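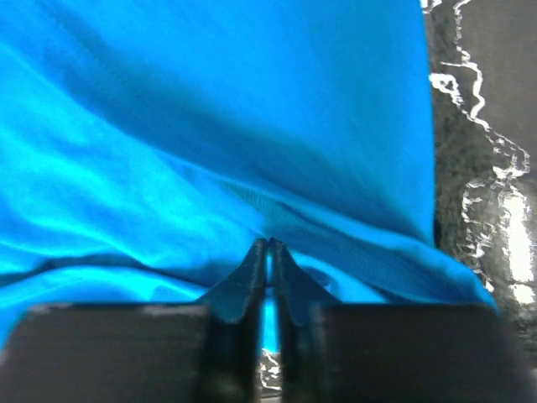

Fig. 1. Two fingers and a heap of blue cloth, from the wrist camera.

Week 9 handout: Can it do the laundry yet?
Robots at Home and at Work, Wednesday, November 17, 2021

Okay, so last week we left off with Keith Bloxham's question, "If a robot can build a car, why can't it do my shirts?" I gave him a lousy answer at the time and I've been chewing on it ever since, so let me try again in writing.

A car door is the same shape every time it comes down the line. You can measure it once, write the numbers down, and they'll still be good after lunch. Now drop a T-shirt on a table. Pick it up, drop it again. You have a different object! Same shirt, sure, but the sleeve that was on top is buried now and the collar has gone who knows where. A robot that memorized where to grab the first time has learned pretty much nothing about the second.

Folding people usually split the chore into stages: find a good place to grab, grab it, spread the thing out, fold, put it on the pile. Students always want to talk about the folding (I did too, when I started). But if you hand most systems a shirt that's already flat and square to the table, folding is the easy part. Getting from heap to flat is where the hours go.

Grabbing first. Two stiff fingers come together and you hope there's cloth between them. How much cloth? One layer or two? If you catch the front and the back of the shirt together, you can lift it just fine and never get it open. You and I feel that right away, and rub our fingertips a little to slide the layers apart. Try it tonight with your eyes shut. Then try it in oven mitts, which gets you closer to what a plain gripper has to work with.

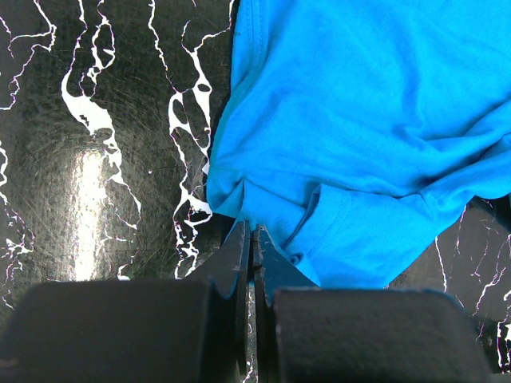
Then there are hems and seams, which are a gift if you can find them. An edge tells you where the garment stops, and if you can follow it you'll get to a corner sooner or later. The trouble is that a folded edge and a real edge look awfully alike to a camera, especially on a shirt that's one solid color. Ashley Tapley brought this up in June when we tried the exercise with the summer group, and she was right that I'd skipped over it.

So, can machines do it yet? My answer for now is "one shirt, slowly, with somebody standing by." In a hotel laundry, flat stuff like sheets and towels has been going through big machines for ages, but a person generally feeds in the corners. I'd love to be wrong about the home version. Come argue with me!

For next time:
Read the Nuttall chapter, pages on grasping only.
Drop one T-shirt on a table 2 times and sketch where you'd grab it each time. Bring both sketches.
Keith, you owe us the dishwasher question.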